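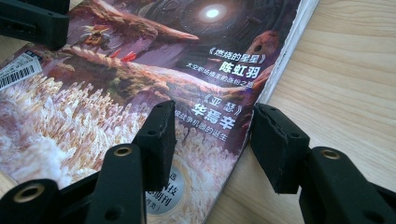 Cómo preparar una demostración con pinzas de mano para una jornada de puertas abiertas

En abril recibimos visitas en nuestro taller de Toledo y mostramos el trabajo con las pinzas de mano. Escribo estos pasos para los compañeros que van a repetir la demostración en otra sede de Stunix.

1. Elegir el objeto
Una revista de tapa blanda es buena opción: pesa poco y el público la reconoce enseguida. Conviene que la cubierta tenga colores vivos.

2. Coger la revista por el borde
Coloque un dedo de la pinza a cada lado del borde y cierre despacio. Si aprieta demasiado, el papel se dobla. Fidel Benítez recomienda practicar alrededor de 50 veces antes de la visita.

3. Trabajar con las dos manos
Apoye las pinzas sobre la mesa, con las mordazas una hacia la otra. Compruebe que los cables no pasan por delante de las manos.

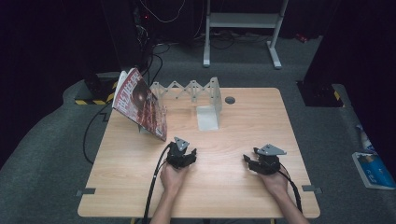
Las dos pinzas sobre la mesa, con la revista abierta y de pie a la izquierda.

4. Recibir al grupo
Hacemos turnos de 11 minutos para un máximo de ocho personas. Primero se muestra el movimiento sin hablar, después se repite con explicación. Los visitantes quedan detrás del operador, un poco a la derecha.

5. Dejar probar
Cada visitante puede intentar levantar la revista una vez. Clementina Calado ajusta la apertura de las pinzas para las manos pequeñas.

6. Al terminar
Apunte las preguntas que no supo contestar y envíelas al equipo de Flirklow con la hora del turno.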